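Home News Projects Open Nights Join Contact
Search this site Go

FOR RELEASE 16 July 2023

Purnham shop members put their home-built grippers to work on kitchen tools

PURNHAM: Members of the Skurkau shared workshop have finished a pair of hand-held grippers, and they are very happy to show them off. The project, named Sarano, began in December as a few sketches on a whiteboard and has grown into 51 parts per gripper (we really did try to get that number down!). You hold one in each hand, squeeze, and the fingers close. Everything the hands do can later be used to teach a robot arm the same job.

The task for this round is an everyday one: handling spatulas and other long kitchen tools at a steel stand with hooks around the top. 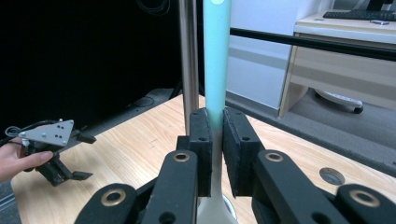

Long handles were picked on purpose. They tip, they twist, and a grip that feels fine on a block of wood can feel very different on a slim piece of kitchenware. The foam pads went through nine versions before the group settled on one, and there is already a lively argument over the tenth.

Work takes place at a square wooden table in the back half of the shop, with cables running down to the floor on the right. Both grippers are used together, so one hand can steady while the other reaches. New members usually get the feel of it within 13 tries, and then it's hard to get them to give the grippers back.

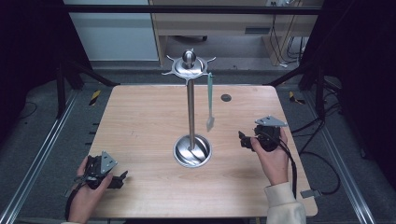

What comes next

The group wants softer pads, a lighter trigger and a shorter cable. Loureiro, the parts supplier down the road, has offered offcuts for the next set of mounting plates, and the drawings will be shared with any workshop that would like to build its own pair. Finger shape is up for a rethink too: the slanted tips are good for reaching down to a tabletop, and members want to try a narrower pair for thin handles. 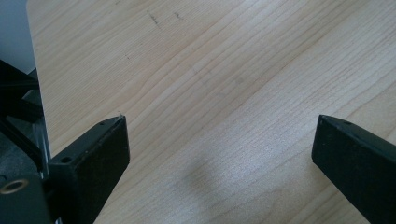
WORKSHOP NEWS

Skurkau is open to visitors on the first evening of each month. Bring a spatula, a spoon or anything else with an awkward handle, and come try the grippers yourself. Build notes for Sarano are at the front desk, with a full parts list and two pages of mistakes worth reading before you print anything.

Contact: Skurkau Workshop, Purnham
Copyright 2023 Skurkau Workshop
Back to top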